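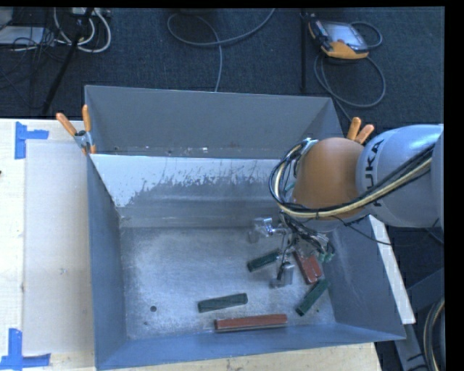

Progress report, April
Project: Drisa parts bins, wear and refit

Work package 2 covers the sheet metal bins used for mixed small blocks. Of the 3,334 blocks delivered by Namora, 3,317 have been sorted by color and entered in the stock list. The remaining 17 are on hold pending a size check.

Bin condition. The floor of the bin is bare, worn metal with scuffing. The inner partition has a scraped area along its upper part, with many dark scratches. Small chips have collected in the seam at the far wall. The side wall on the right is only lightly scratched. Dendard has quoted for recoating the partition; the floor will be left uncoated.

Contents. Green and reddish-brown blocks are still stored together. Separate bins were planned for this period but the Bellis order was delivered short.

Spending. $400 of the refit budget is committed to the recoating. No other costs were incurred.

Next period: clean out the seam, recoat, and repeat the wear check.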